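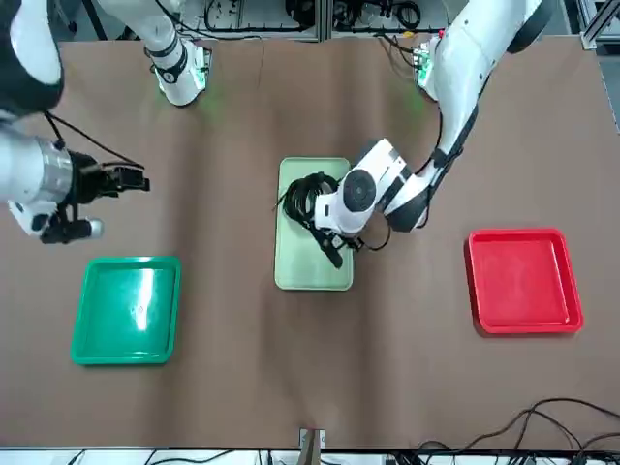
Our seed swap is back for a sixth year, and I can't tell you how happy I am to be typing those words! Brillby Community Garden is opening the big room again in May, and the list of what people are bringing is already the longest we've had. As of 31 Jan 2020 we have 136 households signed up, plus the school garden on Prellbridge Road, who are coming with beans. So many beans.

Last year 2396 packets went home with new growers. Sumathi Shetty added them up from the sign-out sheets over two evenings, bless her, and she thinks the real number was higher (the pea table got a little wild around lunchtime). We've ordered 4000 paper envelopes this time so we don't end up folding our own out of old calendars, though those were very pretty and I kept mine.

Some of what's on its way: Harish Thampi's long purple eggplant, which fed half of my street last summer. Xiuying Pan's yardlong beans and a bitter melon she has been saving for years. Jabari Ndung'u has collard greens and a speckled cowpea from his aunt, and he has promised to write the cooking instructions on the back of every packet. I'm first in line for that one.
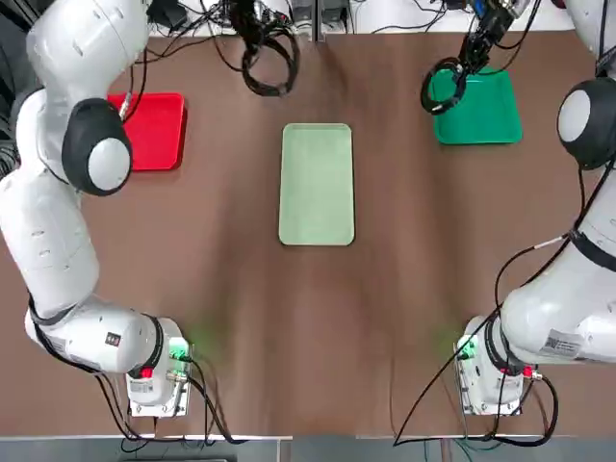

Do I need to bring seeds to take seeds?

Anybody can take up to ten packets, with or without something to trade. If you do bring some, please write the plant name and the year you saved them on the envelope, and tell us if they might have crossed with a neighbor's squash.

Wanting Duan is running the germination table again, so bring your mystery seeds from the back of the drawer. She'll show you the damp paper towel test, which takes a week at home and costs nothing. I tried it on a jar of old lettuce seed and nearly all of it sprouted, so now I have more lettuce than windowsill!
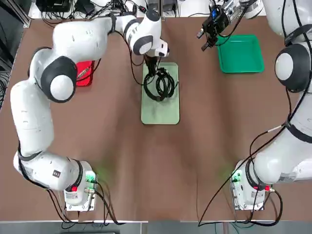
Sorting your seeds before you come makes the day go so much faster, and it's a lovely job for a gray afternoon. Clean off the chaff, let everything dry well, and keep each variety by itself the whole time. Separate trays are perfect for this, and different colors help a lot, say a red one for tomatoes and a pale green one for lettuce, so you don't lose track when the phone rings. Label as you go. I once grew an entire row of "basil" that was radishes.

Drop-off for early seeds is the blue box by the garden gate, any time before the swap. Doors open at ten, and there will be soup.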